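I have been meaning to write about my mother's button tin for so long that I've started drafts of this post in two different Februarys, and both times I wandered off into something else. So I'm just going to start, and you'll have to forgive me if it rambles.

The tin is a round one with a dent in the lid, and it came to me with the sewing table and a box of patterns nobody in the family is ever going to cut out. I put it on a shelf and looked at it for a good long while. Then this fall I finally decided to learn to mend my own clothes – properly, I mean, and not the way I'd always done it, with a safety pin and a long sweater over the top.
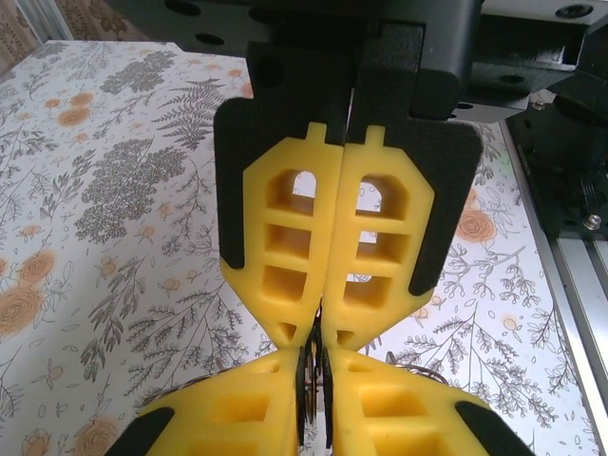
*By Kelly Fothergill | December 5, 2018 | Filed under: Mending, Home*

My first project was a coat. It's a green wool coat from Rudd, which was the little department store we had downtown before it became a gym, and I've worn it for 9 winters. The lining had come away at both armholes and I'd lost the second button from the top, so the wind went straight in. I had a perfectly good reason to buy a new coat and I even went and tried a few on, but the sleeves were all wrong and I came home cross.

So out came the tin. I tipped the whole thing onto a tea towel on the kitchen table and spent an entire evening just pushing buttons around with one finger and drinking tea that had gone cold. There were the little pearly ones from my christening gown (she'd told me about those), and big brown leather ones that I'm sure were my grandfather's, and a set from a dress I remember her wearing to a wedding when I must have been six or seven. No green ones, of course. I ended up using a brown leather button, and then I liked it so well that I took the others off and replaced them to match.
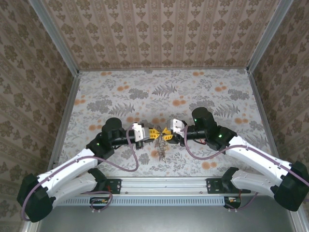
The lining was another story. I'd read that you should use a slip stitch for that, and I watched my aunt do one years ago and thought it looked like nothing at all. Well! I sewed the left armhole closed, all the way across, so that there was no longer any way to put an arm in it. I unpicked that and did it again, and it puckered. By the third try I had learned to pin first, and to sit near the window, and to quit when my shoulders start creeping up toward my ears.

I should say a word about thread, since a few of you asked last time. I started with whatever was in the table drawer, and it was so old that it snapped if I looked at it sternly. Now I buy Cimine, which is a cotton thread they carry at the yarn shop, and it runs through the wool very nicely. I tried the Rarkar needles too and didn't get along with them. The eyes are tiny and my eyes are fifty-three.
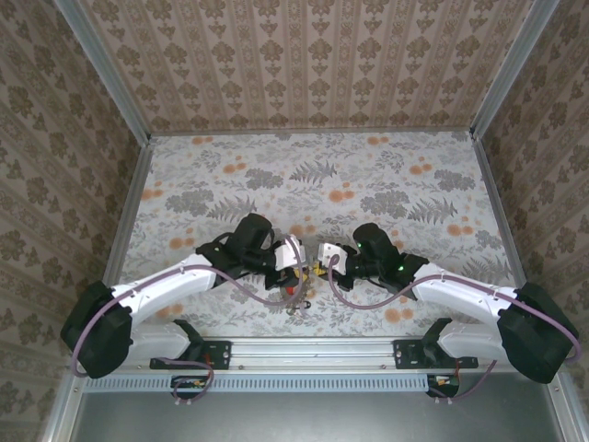 *The two grippers, nearly touching.*

After the coat I got ambitious. I did the knee of my husband's gardening pants, and two pillowcases, and then a darn in the heel of a wool sock that took me longer than it would take some people to knit the sock. It's lumpy. He wears it anyway, and he says he can't feel the lump, and I've decided to believe him.

What I didn't expect was how much I'd think about my mother while doing it. She mended in the evenings with the radio on, and I don't believe I ever once asked her to show me how. I was always off somewhere with a book. I don't feel sad about it exactly, or not only sad. It's more that I keep wanting to call her up and ask what she'd do about a corner.
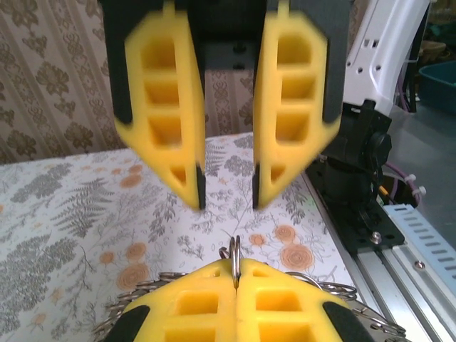 Anyway, there's a pile on the chair in the spare room and I'm working down through it at my own pace. Next up is a flannel shirt with a torn pocket, and after that a quilt from my cousin in Gundedau that needs its whole edge rebound, which frightens me a little. If any of you have bound a quilt by hand and lived to tell about it, please leave me a comment. I'd especially like to know what you do at the corners, and whether I ought to wash it first or leave it be until the edge is on.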